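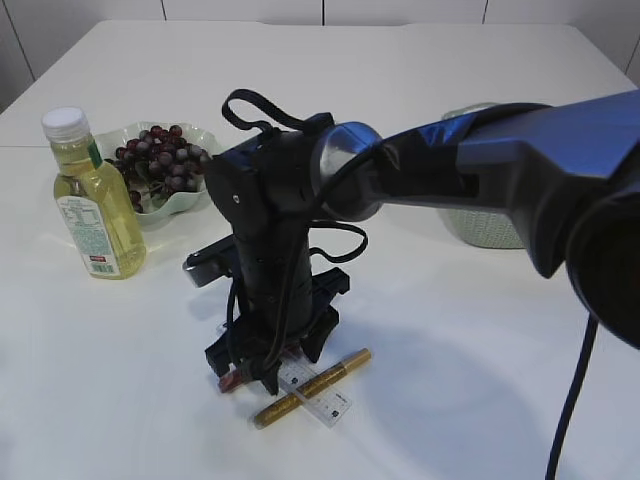 Cotix festival ear plugs: a season's use

Posted by Yaqin Cao on Sunday, January 2, 2022

I go to a lot of live music, mostly standing shows in mid-sized halls and one or two outdoor weekends in the summer. After a Stevitent gig left my ears ringing until the following evening, I gave up on foam plugs and bought a pair of Cotix filtered ones. I have now worn them to most of the concerts I went to last year, including all three days of the Gamow weekend.

What you get

Two plugs, two sizes of silicone tip, and a small tin with a loop for your keys. The tin is good. It closes with a firm click and has been through the wash once without opening. The instructions are a folded slip in tiny print and you can get by without them.

Fit

The larger tips were too big for me and worked their way out whenever I sang along. With the smaller ones in, I had no trouble. You have to pull the top of your ear up and back while you push the plug in, and it took me a few tries in front of a mirror before I could do it in the dark. They don't stick out, so a hat or a hood goes over them fine. I wear glasses as well and the arms don't touch them.

After a couple of hours I do start to notice them. It isn't painful, more of an itch, and taking them out between acts is enough to settle it.

Sound

Foam plugs make everything sound as if it's coming from next door. With these the whole show is turned down, and the singing stays clear. When Mao played the closing set at Gamow I was 3 rows from the barrier, right by the left-hand speakers, and I could follow every word, even in the quiet piano number she does before the encore. The drums lose some of their snap. Bass is hardly changed, so if it's the thump in your chest that bothers you, these won't do much about it.

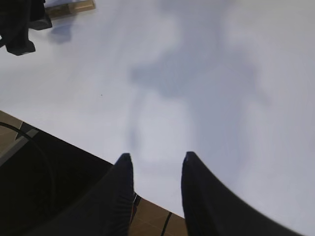
Talking is easier than I expected. I can hear a friend next to me if they lean in, and I can order at the bar without taking the plugs out. My own voice sounds loud and boxy, though, and I tend to end up mumbling.

I tried them at a smaller venue too, one that holds 2,250 with the balcony open, where the support band was a singer and one guitar. They were too much for that. I took them out and put them back in for the main act.

Cleaning and wear

Warm water and a bit of soap, then leave them to dry overnight. The clear tips have gone slightly yellow since February. One filter came loose at the Gamow weekend and I pushed it back in with a fingernail. It has stayed put. Spare tips are sold in pairs, but the filters aren't sold separately, so losing one means buying a new set.

Price

I paid 50 pounds, and that's a lot next to a bag of foam ones from the chemist. If you see two shows a year I wouldn't bother. If you go every month and like to stand near the front, I think they're worth it. I'd buy them again, and I'd want a middle size of tip in the box.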